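Robots at work – what happens to the people?

Kids' page, 4/21/19
by Hjørdis Dalen

OK so lots of you wrote in about robots. Mostly the same question. Will a robot take my mom's job? Big question! Short answer – parts of it, maybe. Long answer, keep reading.

First, what does automation mean? It means a machine does a job, or a bit of a job, without a person steering it the whole time. A dishwasher is automation. So is a door at the store that slides open when you walk up. Robots are just the kind with moving arms or wheels or hands.

Now hands. Hands are HARD. You pick up a cup without thinking, but your fingers are doing loads of tiny sums. How wide? How tight? Is it slippery? Somebody has to show a robot all that. One way is for a person to hold a gripper, which is like a robot's hand with no robot on it, and do the job with that. A camera sees what the gripper does. Over and over, with real things, like bottles and jars on a bed.

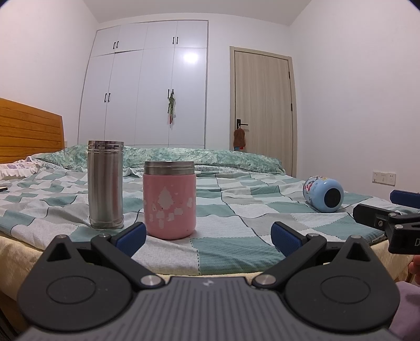 A robot can learn from lots and lots of goes like that. Wide jar, skinny bottle, one lying on it's side. Every shape needs a different grab. Try it at home with kitchen tongs! Pick up a plastic cup standing up. Then lay it down and try again. See? Totally different.

So here is a workplace. Banari is a packing place where people put lunch boxes and drink bottles in cartons. It has 96 workers. In January they got 2 robot arms, both called Damov (that's the model, the workers call them Big and Little). Before, people on the packing line did the same lift all day long. Sore wrists. Sore backs. Really boring too, they told me.

Now the arms do the plain lifting. Bottle, carton, bottle, carton. One shift they packed 273 cartons and did not need a single snack break.

But the arms get stuck! A bottle rolls. A lid is off. Two things are squashed together. Then a light blinks and a person comes over and sorts it out. Poeple are very good at weird stuff. Robots are not, not yet.
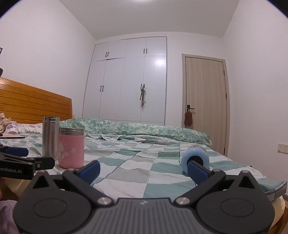 Round things are a good example. Push a ball a little bit too hard on one side and off it goes. You would just grab it with your other hand. A robot has to learn about the other hand as well, and when to use it.

What changed for the workers? Some of it good. Three of them went on a course and now they look after the arms. New job, new words to learn, a bit more pay. Some have less lifting and more checking.

Some of it not so good. One man said he misses chatting on the line, it's quieter where he stands now. And the company did not hire extra people for the busy weeks like they used to. That matters if you were hoping for one of those jobs. Grown-ups argue about this a lot and they should – it is a fair thing to argue about.

Words to know
Automation – a machine doing a job by itself
Gripper – the part that grabs
Shift – the hours you are at work

Try this: ask a grown-up which bit of their job they would give to a robot. Then ask which bit they would keep. Write both down and send them in, we will print the best ones next time.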